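Hiltov Indoor Car Cover, Roadster Size
£61 including postage to mainland UK 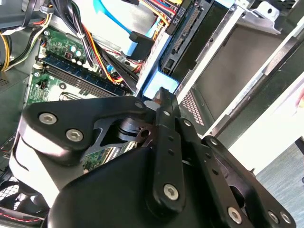
Inside an open desktop computer case.

I've been selling bits for small sports cars under the Skulis name for a good while now, and the thing people ring me about more than anything else (more than wiper blades, even!) is a decent indoor cover. So I finally picked one and bought a proper stack of them.

The Hiltov is soft on the inside, a bit like a well-washed sheet, and it breathes. My own car is a Tudadis roadster in dark green, and dark green shows every single mark, so I'm fussy about what touches it. I tuck mine up in October and it comes out again when the salt's off the roads. I've had the same cover on it for three winters and I haven't had to polish out a thing.

It'll fit most two-seaters with the hood up or down. It goes over the standard mirrors fine, but if you've got a boot rack fitted you'll want the longer one, so drop me a line first. There's elastic front and back, and a strap that clips underneath. I leave the strap off indoors, to be fair, unless next door's cat has been in.

It's for garages only, please! It isn't waterproof and it was never meant to be. If your car lives on the drive you want the Rosenthal outdoor cover, a much heavier thing altogether, and I'd have a helper for that one unless you've got arms like a gorilla.

Putting it on: start at the front, hook the elastic under the bumper, then walk the rest back over the screen. The label goes at the nose. Make sure the car's clean and dry first, and let the engine cool down after a run. I usually give mine an hour and go and have my tea.

Washing: cool machine wash, no softener, then over the line. It's bulky, so don't try to cram it in with your towels.

Colours: grey or navy. Red is sold out and I don't know when I'll see more.
Weight with bag: 1,045 g
Fabric: 100 per cent cotton outer, brushed cotton lining
Storage bag: included, and the cover does go back in it if you roll it tightly

Orders in by 2pm go out the same afternoon. If it doesn't suit your car, send it back clean within the month and I'll refund you, though I do ask you to cover the return postage.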